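Scrap metal figurine

A scrap metal figurine is a small decorative sculpture assembled from discarded or surplus metal parts, such as nuts, bolts, washers, bearings, spark plugs, chain links and cutlery. Figurines of this type are usually intended for display on a shelf, desk or mantelpiece and are sold mainly as household ornaments and gifts. Common subjects include animals, musicians, anglers, cyclists and people at work.

The term is generally applied to pieces that can be lifted with one hand. Larger works made in the same way are more often described as scrap sculpture or garden sculpture, and are treated separately by most dealers.

Origins

The making of small figures from waste metal has no single point of origin. Workshop apprentices in many countries practised joining on offcuts, and simple figures were a natural result. The form became a regular item of trade once portable welding equipment was affordable for small workshops, and it spread further through craft fairs and seaside gift shops.

In the port town of Plillurport, figurine making grew out of the ship repair trade. The welder Taras Pavliuk began selling figures of dock workers from a stall near the harbour gate, and later opened a workshop under the name Dravero. The workshop's early catalogue listed 151 designs, most of them under the height of a wine bottle. Its best-known series, the Harbour Band, shows players of the fiddle, drum, accordion and trumpet, each with a hexagonal nut for a head.

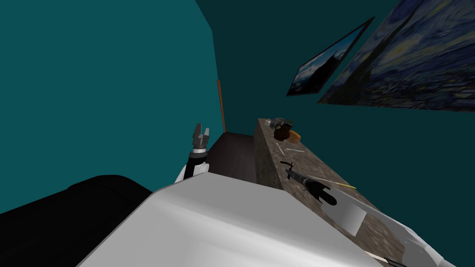

Materials

Mild steel is the usual material, as it is cheap and easily welded. Stainless steel is used for cutlery figures and for pieces meant to stand in a bathroom or porch. Brass and copper appear as small details, commonly brazed or soldered into place. Parts with a zinc coating are avoided by careful makers or stripped before welding, as the heated coating gives off harmful fumes.

Parts may be truly second-hand or bought new in bulk. The distinction matters to some buyers, and a number of workshops state on the label which kind has been used. Dravero marks figures made wholly from used parts with a small stamped letter P beneath the base.

Construction

The body is normally built first. A bolt or short length of rod forms the trunk, and the limbs are bent from nails or thin bar held in a vice. The pieces are tacked together, adjusted for balance and then welded fully. Fine work is done with TIG welding, while MIG welding is common where speed is more important.

Many figures are fixed to a base plate. Those without one rely on three or more points of contact, and a figure that rocks is corrected by filing the longest foot. Felt or cork pads are often glued underneath to protect furniture. A typical seated figure from the Harbour Band weighs around 700 grams, and its accordion alone contains 4 separate stacks of washers.

Finish

Finishes fall into two main groups. Clear finishes, including lacquer and wax, leave the weld marks and heat colours in view. Coloured finishes cover the metal with enamel paint or powder coating, sometimes with the high points rubbed back to expose the steel.

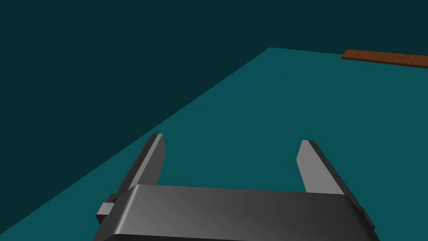

Lacquer gives longer protection than wax but is harder to repair when chipped. Waxed figures need a fresh coat from time to time, more often in kitchens and coastal homes. Some makers allow the surface to rust before sealing it, a treatment that remains popular for animal subjects.

Care

Routine care consists of dusting with a soft dry brush. Water should be kept away from joints, where it may collect and cause staining. Light rust can be removed with fine wire wool, after which the area is waxed again. Abrasive cleaners are unsuitable for painted pieces.

Collecting

Most figurines are unsigned and have modest resale value. Interest is greater in named workshops and in short runs. The Abera Gallery in Pirkwood holds 465 small metal figures, including an almost complete set of the Harbour Band, and changes its display each May. The missing figure is the second trumpeter, which was withdrawn from the catalogue after its instrument was found to break at the mouthpiece.

See also

Found object art
Cutlery sculpture
Garden ornament
Wire sculpture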